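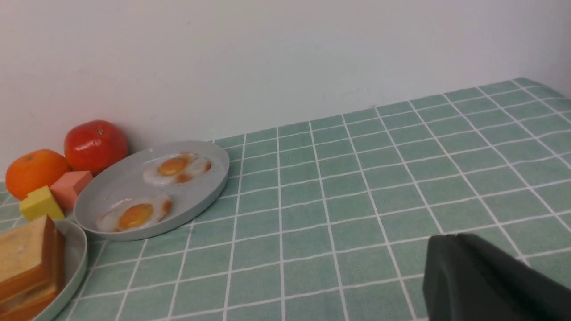 Silvana Honorato wrote to me that I should stop changing the fingers and look at my controller first, that a parallel gripper with a good force limit will pick almost anything on a kitchen table, and that I am spending money on rubber to repair a software problem.

I have read her message several times, and I think she is half right. I want to explain the other half, and also to answer two people who asked me for numbers after my April post.

The comparison is between two sets of fingers on the same parallel gripper. The first set is the Dameo, the flat hard one that most people have. The second is the Yimer, which has a soft layer on the inside face and costs more than double. The arm is the same, the wrist camera is the same, and the controller is the Werero box, which I have complained about before and will complain about again below.

For the objects I stayed with toy food. A round fruit wants to roll away, a foam cube changes its shape when you press it, and a fried egg is flat and lies on a plate that has a rim. These are three different troubles and they all fit on one small table.

I made 235 attempts with each set. With the Dameo fingers, 190 were good, and I call it good when the object leaves the table and stays in the gripper until I say open. The foam cubes were nearly always fine. The eggs were the worst by far, and most of the failures came from them.

Now the point of Silvana. I lowered the force limit in the Werero settings and I made the closing slower, as she proposed. The round objects became better immediately, and I was a little ashamed, for I had already ordered the second set of Yimer. The eggs did not improve at all. When I looked at the recordings I understood that the force had little to do with it. The finger comes down at an angle, it touches the rim of the plate first, and the arm believes it has arrived.
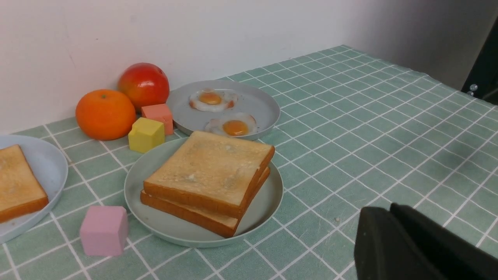
So the thickness of the fingertip matters more than I expected. The Dameo finger is thin at the end and can go between the rim and the food if the approach is good. The Yimer is thicker with its soft layer, and on plates it needs more room than it usually gets. On everything that stands directly on the cloth I prefer it very much. It forgives an error of a few millimeters, and with the hard fingers the same error pushes the object away.

The wrist camera is the other half of the story. When the gripper is low, the fingers take a big part of the view and I lose the corner where I need to see the contact. I tried to tilt the camera mount a little upward. This gave me a better view of the back of the table and a worse one of the fingertips, so I put it back. Maybe a second camera on the side is the correct answer, but then I have to calibrate two of them, and calibration with the Werero is still a long evening.

About the controller, because I promised. The delay between the command and the closing is 59 milliseconds on my setup when nothing else is running. If the recording is on, it goes up, and not always by the same amount. I can live with a slow gripper. A gripper which is sometimes slow is much harder, especially with fruit. I wrote to Drivgate, where I bought the box, and on Monday they answered that I should update the firmware. I had done it already.

For the next round I will keep the low force and change only the approach angle, with roughly 30 attempts on the eggs for each angle. If somebody has used the Yimer fingers with the tip cut shorter, please tell me if the soft layer stays glued – I am afraid to cut mine.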